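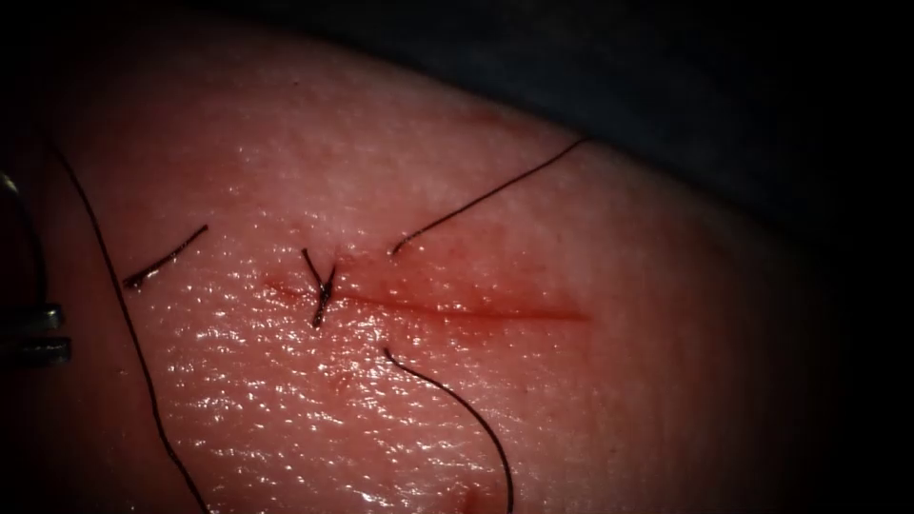 Student suturing project – segmentation keeps losing the thread
Forum: Student Projects > Medical Robotics

flatbench
Posted 9 Apr 2020
We're a final year group working on the Rarkau suturing task. The aim is to label thread, knot and instrument in each frame so a planner can pick the next entry point. We have 2000 labelled frames and a small network that does fine on the instrument. Thread is poor. It gets the long curved strands in the bright middle part and drops them once they run into the shadow at the side. It also picks up bits of glare as thread. Any ideas before we label more?

tarnhow
How are you scoring it? If it's plain overlap, thread will always look bad as it's only a few pixels wide. One pixel out and you lose half the score.

flatbench
Plain overlap, yes. We did wonder.

tarnhow
Change that first. Allow a small tolerance either side of the centre line and score again. We did that on the Mahmoudi set in March and found the model was better than we thought.

ossel_k
I don't agree that comes first. A kinder score doesn't help the planner if strands are missing in the dark areas. Fix the input. Clip the highlights, even out the brightness towards the corners, then retrain. It's an afternoon's work.

tarnhow
It tells them whether they have a problem or not, though.

ossel_k
They said it drops strands. That's a problem under any score.

jisik_user
We used the Jisik labelling tool for ours and half the trouble was the labels. Three people were marking cut tails three different ways. One called them thread, one called them part of the knot, one left them out. Check yours before touching the network.

flatbench
Just had a look. I've been putting tails in with the knot and my project partner has them as thread. 127 frames checked so far and we disagree on most of the ones with a finished stitch in them.

jisik_user
There you go. Write a one-page rule sheet, both label the same 10 frames, compare, then carry on. For what it's worth we kept tails as thread and only the tight bit in the middle as knot.

ossel_k
I'd go the other way for planning. The planner needs to know which ends are loose and which belong to a stitch that's done. Tails should go with the knot.

jisik_user
Fair, but then the network has to guess where a tail stops being a tail. Ours couldn't.

flatbench
We'll keep tails as thread for now and sort out what belongs to a stitch afterwards, from distance to the knot. Brightness fix is running on 13 clips tonight – will post both scores, with and without the tolerance.

tarnhow
Post the failures as well please, they're more use than the averages.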